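The Cement Road

75 shares
2 comments

The letter from Onda came in October, and my father read it standing, with his coat still on. The company thanked the people of Jitaru for their patience. The cement works would not be built. The land law in our province had changed, and Onda would place its money in Skaltesness, where the harbour was deep and the permits were already signed.

My father folded the letter and put it in the drawer with the deeds. He had sold them the lower field, the good one, and he had been paid for half of it.
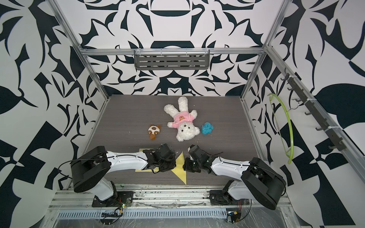
Two robot arms and soft toys on a grey tabletop.

You must understand how it was before. They had promised us 1000 jobs. My cousin bought a van on credit to carry workers up the hill. The baker ordered a second oven. Even the priest, who distrusted every machine, agreed to bless the first stone, and the stone was brought on a lorry and laid in the grass beside the new road.

The road was the only thing they finished. It was 2000 metres long, very straight, and it stopped at a wire fence.

In the winter a man from Braton visited us. He said his firm was smaller than Onda but more serious, and he wished to make roof tiles. He walked in the lower field with thin shoes and asked my father who owned it. My father looked for a long time at the fence.

"Half of it I own," he said. "The other half, you must ask in Skaltesness."

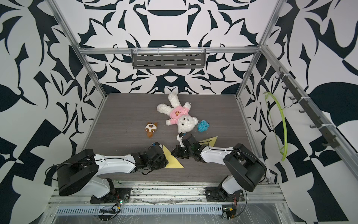 Lime-green hanger on the hook rail, right side.

The man wrote this in a small book. My mother gave him soup, and he ate two plates and praised it. He left before dark and said he would telephone.

In spring my father ploughed the field up to the edge of the road. He went around the first stone carefully, as one goes around a well. I asked him if it was allowed. He said that the barley would not ask, and he told me to bring the seed. 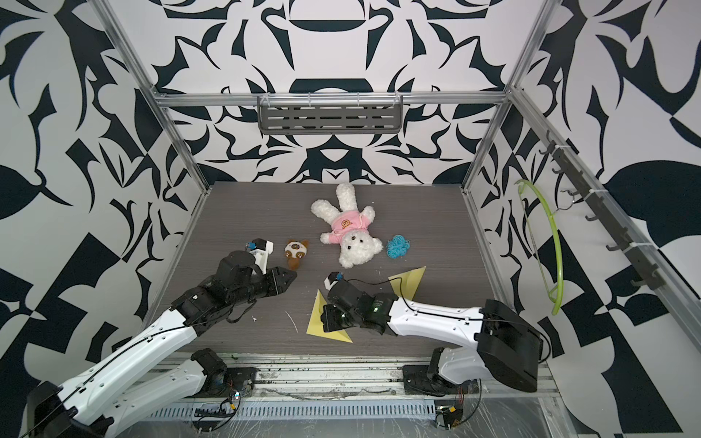
Did Braton build the tile works in the end?

The story stops before this is known. When the barley is sown, the man has still not telephoned.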